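Jindwood Museum
The terracotta bust known as the Thorlacius Head returns to public view in September. This thread sets out what has been learned about it. 1/5

The bust entered the collection as a portrait of an unknown clergyman. An inventory held by the Clernomis estate lists a "head in clay, the nose mended", 149 in its sequence. 2/5

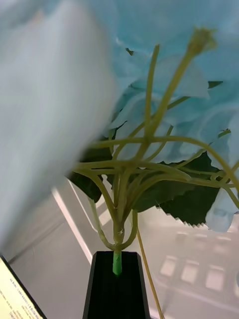 Pale blue artificial flowers, seen from below.

Meenakshi Bajpai, Curator of Sculpture, has compared the head with 2 plaster casts in the Zallolo bequest. Both show the same mended nose and must therefore have been taken after the repair. 3/5

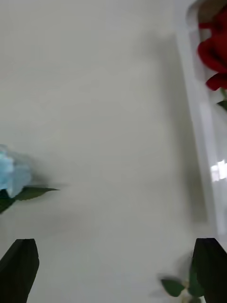 The sculptor remains unnamed. An earlier attribution, made on the strength of the drapery alone, has been withdrawn from the catalogue. 4/5
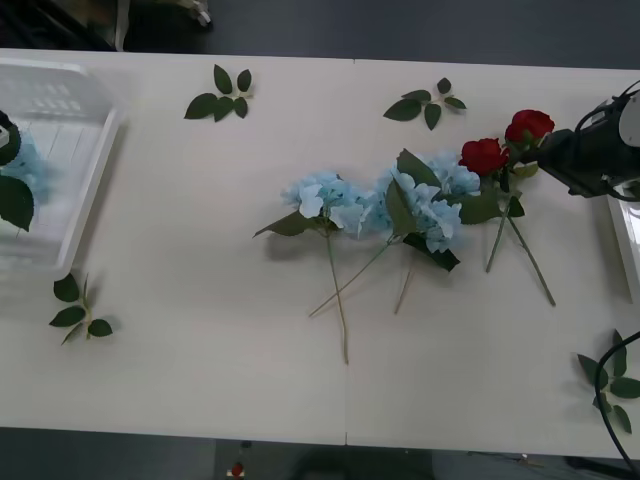

A grant of £2,000 has paid for cleaning and a new plinth. The bust will be shown in the East Gallery with both casts. Admission is free and the gallery closes at 5pm. Enquiries about the inventory should be sent to the Sculpture Department. 5/5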